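Home | Trip Planning | Walks | Gear | Getting There | Contact

How to Plan a Day Walk Into a Canyon and Back Out Again

December 7, 2023

Walking into a canyon is the reverse of climbing a hill. The easy part comes first and the hard part comes when you are tired. These steps use the Kustosura Gorge track as the worked case, but the method suits any rim-to-river walk where you return the same way.

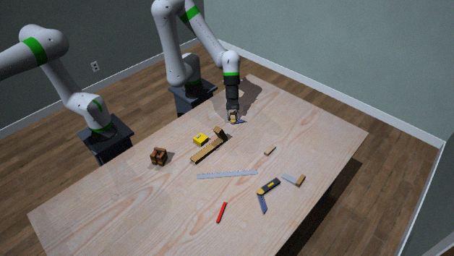
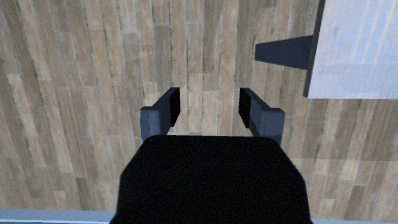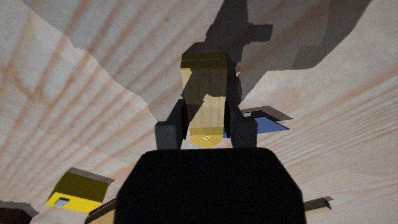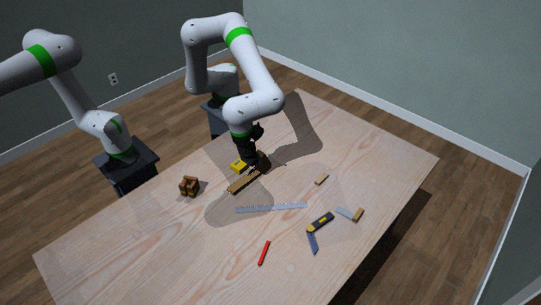 How long should I allow for the climb out?

Allow double the time you took going down. If you reached the river in 2 hours, plan on four hours back to the rim, then add your rest stops on top of that.

Step 1: Get the height difference, not only the distance

Trail signs at Kustosura give distance in kilometres and leave out the climb. Get the topographic map and find the height of the rim at your starting point, then the height of the lowest place you plan to reach. The main lookout at Kustosura is at 2258 metres. Write both numbers down and subtract one from the other. Do the same for each side track you might take, including the short one to Pinheiro Spring. It looks like nothing on the map and has a steep return.

If the difference is more than you have climbed in one day before, choose a nearer turnaround. Trevamitz Shelf makes a good one. It is a wide ledge with shade in the afternoon, and the view from it is nearly as good as from the river.

Step 2: Set a turnaround time

Work backwards from sunset at the rim. Take off an hour as a buffer, then take off your climbing time. What is left is the time you must turn around, wherever you happen to be standing.

Write it on the back of your hand or set an alarm on your phone. People in a group will always want to see the next bend, so agree on the time in the car park before anyone starts walking.

Step 3: Check the temperature at the bottom

The forecast for the nearest town is for the town. The floor of a deep canyon can be much hotter than the rim, and the rock holds its heat well into the evening. Look for a forecast or a reading taken at river level. The park office posts one at the Evadura trailhead each morning on a board beside the toilets.

In summer, start at first light and be back above the halfway point by mid-morning, or stay on the rim track. October is the month I would choose, and the light is better for photographs then too.

Step 4: Carry your water both ways

Carry 3 litres each as a minimum for the Trevamitz Shelf walk, and more for the river. Pinheiro Spring is marked on the map, but it stops running in dry years. Treat any water you take from it.

If your pack feels too heavy, leave a full bottle beside the track on the way down and collect it on the return. Put your name and the date on it, set it in the shade, and make a note of the spot. Don't leave food with it. The ringtails and ravens will find it.

Eat something salty every time you stop. Drinking a lot of plain water without eating will make you feel ill.

Step 5: Pack the bag

Hat with a brim
Long-sleeved shirt, light coloured
Warm layer for the rim
Head torch with fresh batteries
Paper map
Salty snacks and a proper lunch
Blister tape
Whistle
Small rubbish bag

Cut your toenails the day before. A long descent pushes your toes into the front of your boots for hours, and this is how people lose nails. Lace the boots firmly at the ankle for the way down and loosen them a little for the way up.

Step 6: Walk down slowly

Go at a pace where you can talk in full sentences. Keep your steps short and your knees slightly bent. Poles help if you lengthen them for the descent. Where the track is gravel over hard rock, most often just below the second gate, put your whole foot down flat.

If you meet people coming up, step to the inside wall and let them pass. They are doing the harder job.

Step 7: Climb in short stages

Pick a landmark, walk to it and stop for a few minutes with your legs up on a rock or your pack. Then pick another. Sitting in the shade with a wet shirt will cool you faster than anything else, so soak the shirt at the river before you leave it, if you went that far.

There are 268 stone steps in the last section under the Evadura trailhead, and they are uneven. Save some water for them. The car park is directly at the top, with a tap.

Sign out in the book at the trailhead before you drive away, or the rangers will go looking for you.

Comments (4)

gumboot_traveller
Did this to Trevamitz Shelf with my two teenagers. The bottle by the track was a good idea, we were very glad of it. Would add gloves if you use poles, my hands got sore.

westcoastwalker
The tap at the car park was off when we went. Keep a spare bottle in the car.

M.
Is the spring track suitable for a nine-year-old?

Site reply
Down, probably. The return is steep with a few high steps and no shade. I would take a child along the rim track first and see how they go.

Previous: Choosing a Rim Campsite | Next: Reading a River Crossing | Back to Walks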